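Notes on Standing a Night Watch

Posted 11 March 2026

Readers of this blog have asked for an account of how the overnight watches are organised aboard the Karis, and in particular what is expected of a person who joins the roster without prior sea time. The following is drawn from my own two seasons with the vessel and from the standing orders as they were read to us in June. It should not be taken as a substitute for the orders of any other ship.

The science party is divided into 2 watches. Mine began at midnight and was led by Nadja Ruchti, whose handover notes were a model of their kind. Each incoming member is expected in the main lab well before the hour, dressed for the deck, having eaten. The outgoing watch does not leave until the log has been read and initialled by both sides. I have seen this skipped once, on the leg out of Clonport, and the result was a missed entry for station 212 that occupied the better part of a morning to reconstruct.

The log itself is still kept on paper as well as on the lab computer. Entries are made in ink, in ship's time, and errors are struck through with a single line. New members tend to write too little. "Net in water" is of limited value to a colleague reading it months afterward. The wire angle, the state of the sea and the name of the winch operator should all appear, and any departure from the station plan should be recorded with the name of the officer who agreed to it.

Communication with the bridge follows a fixed pattern. One member of the watch holds the radio and no one else speaks to the bridge unless that person hands it over. Instructions are repeated back in full. I found this stiff at first and was corrected for replying "okay" to a request concerning the Mayrhofer winch. By the end of the first week I had come to prefer it, especially on the after deck, where the engine noise covers most of what is said.

Sleep deserves a paragraph of its own. The cabins on the Hirnerside charter, my first, were directly under the galley, and I slept badly for 7 days. On the Karis I was more fortunate. Members of the midnight watch are excused from the morning meeting and from drills that fall within their rest period, with the exception of the muster held on the first day. Earplugs and a dark cloth for the porthole are worth the space in one's bag. Coffee after four in the morning is a matter for individual judgement - mine was poor.

Station 219 was the last we worked before turning for home. The handover took place as usual, the log was signed, and the watch bill for the passage was posted outside the mess.

Comments on the earlier post concerning cabin allocation remain open. A further entry on customs paperwork for samples is in preparation.
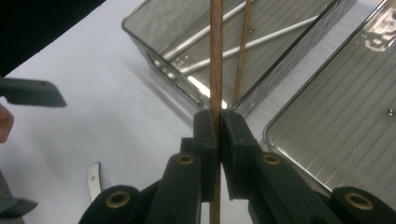

Thin wooden stick held between the dark finger pads of a hand-held gripper.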